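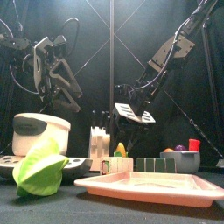

Agosto, por Karabo Baloyi
Arquivado em: Natureza na cidade / Notas dos sócios

Os andorinhões ainda cá estão!

Na nota anterior escrevi que já devíamos ter dito adeus aos andorinhões-pretos, e ainda bem que me enganei. Ontem, pouco depois das oito da noite, estava eu à espera do autocarro junto à antiga fábrica Kovács quando ouvi aquela gritaria por cima da cabeça e lá vinham eles, 14 de uma vez, rasantes ao telhado e a curvar na chaminé como se tivessem pressa de apanhar alguém. Perdi o autocarro, claro. O seguinte também.

Para quem ainda os confunde com andorinhas (e eu confundi durante anos, não há vergonha nenhuma): o andorinhão é todo escuro, com a garganta um pouco mais clara, e tem as asas compridas em foice. Não o vão ver pousado num fio. A andorinha-dos-beirais tem o uropígio branco, muito fácil de ver quando vira, e essa sim gosta de fios e de lama para o ninho. Há uma boa colónia debaixo da varanda do Café Plurnex, com 12 ninhos ocupados este ano, e os donos puseram uma tábua por baixo em vez de os deitarem abaixo. Passem por lá e agradeçam-lhes.

Voltando à fábrica. Os andorinhões entram por baixo das telhas do lado poente, onde falta argamassa, e contei pelo menos dois buracos com movimento. Nesta altura pode haver ainda crias tardias lá dentro, por isso peço a quem for ver que fique do lado de lá da rua, junto ao muro. Vê-se lindamente dali, mesmo sem binóculos. A melhor hora é entre as sete e meia e as nove, com o céu limpo — em noites de vento tenho-os visto mais para os lados do rio.

Do rio trago outra novidade: guarda-rios! Um só, a pescar da margem de betão abaixo da ponte Kandard, de manhã cedo. Foi um risco azul e mais nada, mas o assobio não engana. Se alguém o vir mais acima, perto do açude, mandem-me a hora e o sítio, que ando a tentar perceber até onde vai o território dele.

O passeio deste mês sai do largo do Bevo às sete da manhã e segue pela margem até ao açude, duas horas a passo de caracol. Tragam água e chapéu. Tenho dois pares de binóculos para emprestar, é só pedir antes. As crianças são muito bem-vindas, no passeio de julho foi uma miúda de seis anos que deu com o peneireiro no poste quando todos nós olhávamos para o lado errado — e não se calou com isso até casa, e fez muito bem.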